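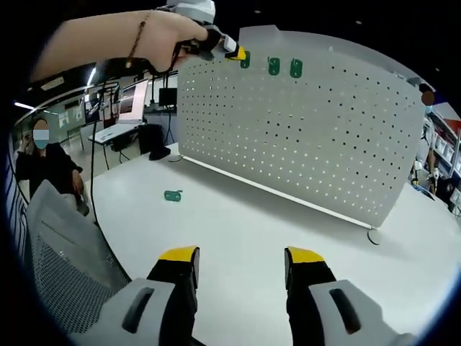 I use the Stestley hand-held grippers since December, always in a pair, to show our robot small jobs by hand. My opinion is mostly good. The handle is light and the fingers close softly. For the test I chose hooks on a pegboard, and there the yellow tips help me very much, as I can follow them easily against the white board. Flat pieces lying on the table are more difficult to pick up.

I recorded 93 demonstrations and had to throw away two, both my own mistake. The strap is **too stiff** and the manual is short.

I would buy it again, but with a softer strap.

*Lovely Padilla, Oct 2, 2021*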